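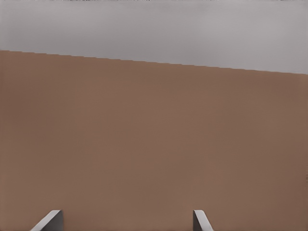
4.2 What the packers do now

The case made for the arm at Sullska was that it would take over the dull lifting and leave the packers with "higher-value tasks". We found little sign of these. Of the 111 shifts we sat in on, 60 included at least one spell in which a packer stood beside the cell and fed it parts by hand – work that did not exist before April and appears in no job description.

Planning had been done almost wholly in simulation. In the view from the gripper (Figure 4) the two fingers stand open over a plain brown surface with nothing between them, and it is easy to see why the managers we spoke to thought of the job as tidy. A packer's bench at Sullska holds tape, labels, half-filled trays and often someone's elbow. The supplier, Grurka, told us that such clutter could be "managed upstream". Upstream, in practice, meant the packers.

Tülin Sarıgül, a shift leader, put it more bluntly: "I used to pack. Now I clear up for something that packs." Her pay grade had not changed.

We do not claim that the old work was good work. Several packers were glad to be rid of the heavier trays. But the savings reported by the firm count only hours spent packing, and leave out clearing, feeding and restarting. Until those hours are logged, we see no grounds for treating the figures as a gain in output per worker.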